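Shared Kitchen, Vidmar Residence — Photo Gallery

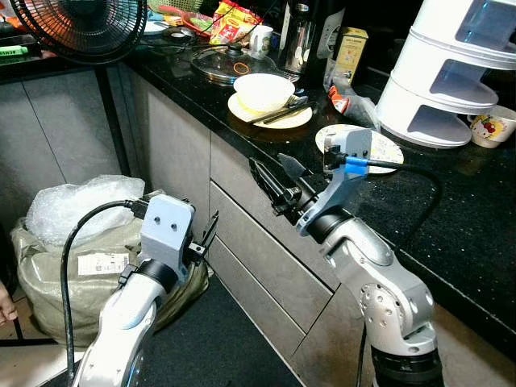

Page last changed: 8 February 2022

Black granite counter with pale grey drawers. On the counter are a white plate with an upturned bowl, chopsticks and a spoon, and behind them a glass pot lid.

The shared kitchen on the upper floor serves 60 residents and is open to all room holders throughout the year. Residents are asked to return plates, bowls and lids to the drawers after use, and to label any food left on the counter. Requests for additional tableware — including cups and small plates — may be addressed to Teodora Nikolaidis, Residence Office, Room 226.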